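Wenon 赛道包 说明文档(README)

适用版本:Follel 赛车模拟 本体 2.4 及以上
维护:Zlata Demchenko
涂装与标牌:Zachary McKinnon
当前包版本:1.3

一、包里有什么

Wenon 是给 Follel 做的第三方赛道包,含一条主赛道和两条衍生布局。主赛道叫 Istevgate,山地公路改成的封闭赛道,顺时针行驶,起点直道后面接一段连续下坡。衍生布局是 Istevgate 短道和 Istevgate 反向。短道从下坡中段切回维修区入口,反向只开放给计时模式,多人模式里选不到。

另外附带一套 Chiang 杯赛季文件,共 15 站,全部用上面三种布局轮换,天气和发车时间各不相同。赛季文件是单独的目录,不想要可以不拷。

文件结构:

tracks/istevgate 主赛道模型、贴图、碰撞
tracks/istevgate_short 短道,只有布局文件,依赖主赛道
tracks/istevgate_rev 反向,同上
season/chiang 赛季文件
liveries/chiang 配套涂装
docs 本文件和更新记录

二、安装

1. 退出游戏。
2. 删掉旧版的 tracks/istevgate 目录。1.1 以前的版本碰撞文件名不一样,直接覆盖会留下两份,表现为车在 4 号弯外侧撞到看不见的墙。
3. 把 tracks 整个拷到 Follel 的 mods 目录下。
4. 需要赛季的,再拷 season 和 liveries。
5. 启动后在“内容管理”里勾选 Wenon,重启一次。

首次加载赛道要生成光照缓存,机械硬盘上会停在载入画面一阵子,之后就正常了。缓存占用大约 1000 MB,放在用户目录,卸载时要手动删。

三、赛道数据

AI 路线一共 217 个节点,短道复用其中前半段。节点间距不均匀,弯里密,直道上疏。自己改路线的话请保留首尾两个节点的编号,计时线按编号找,改了就不计圈。

路面抓地力分三层:行车线、线外、路肩。1.3 把路肩的抓地力调低了,1.2 里压着路肩内侧过 7 号弯比走正常线还快,联机时基本每个人都这么跑。草地没动。

限速区只有维修区一处。出口白线做了判罚,压线加罚时,不罚通过。

四、赛季文件说明

Chiang 杯的积分表写在 season/chiang/points 里,纯文本,一行一个名次,可以直接改。改完要新开赛季,进行中的存档仍用旧表。

AI 难度默认 100,滑块再往上拉的话,短道上 AI 会在维修区入口那一段挤成一团。建议短道那几站降一点,或者把发车间隔拉大。

雨战只安排在主赛道。反向布局没有做积水贴图,所以赛季里反向的站全是干地计时赛。

五、性能

中端显卡在中等画质下跑主赛道没有问题,发车格视角最吃性能,车全在一处,还有看台。掉帧的先关看台观众,再降镜面反射。阴影对帧数影响不大,不必先动它。

VR 可用。下坡段路边的树是单面贴图,头显里侧头看会发现是平的,1.4 打算换。

六、已知问题

回放里 9 号弯的电视机位会穿进山体,切到下一个机位即可恢复。
反向布局的刹车距离牌朝向还是正向的,看到的是背面。
手柄震动在短道连接段偏强,方向盘用户没有反馈过。
日落时段维修区灯光开得太晚。
小地图上短道仍显示完整轮廓。

七、操控设置参考

方向盘转角建议按车走,不要按赛道单独设。力反馈增益从默认值往下减,下坡连续弯负荷大,默认值容易顶满,顶满以后细节就没了。手柄用户把转向死区调小,转向速度调慢一档,4 号弯和 7 号弯会好开很多。刹车曲线用线性。

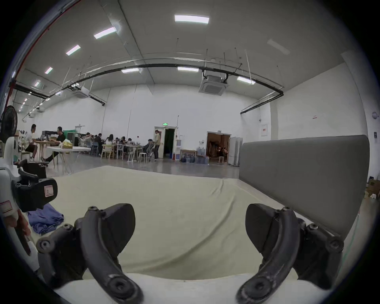
Zachary McKinnon:手柄的话我建议转向速度别只慢一档,慢两档。我做涂装的时候要反复进赛道看效果,一直用手柄跑,慢一档在下坡第二个左弯还是会甩尾。另外刹车辅助关掉以后线性曲线太敏感,我自己是往后弯一点的。

慢两档在短道发卡弯会转不进去,所以默认建议暂时不改,两种设置都放在 docs/pad 里,自己挑。

八、反馈与授权

报问题请附上包版本、布局名、单机还是联机,最好带回放文件。只写“进不去”的没法查。

可以用于联机服务器和比赛,不用提前打招呼。可以改布局自用。重新发布请保留 docs 目录和两位作者的名字,不要打进收费包。liveries/chiang 里的涂装不能拆出来给别的赛季用。

九、更新记录

1.3 路肩抓地力下调;维修区出口白线判罚;修正短道第二计时段不触发
1.2 加入反向布局;AI 在起点直道不再集体靠左
1.1 碰撞文件重做并改名;贴图压缩
1.0 10 月首次放出,只有主赛道

1.4 计划在换树的同时把刹车距离牌一起改掉,小地图要看本体那边什么时候开放接口。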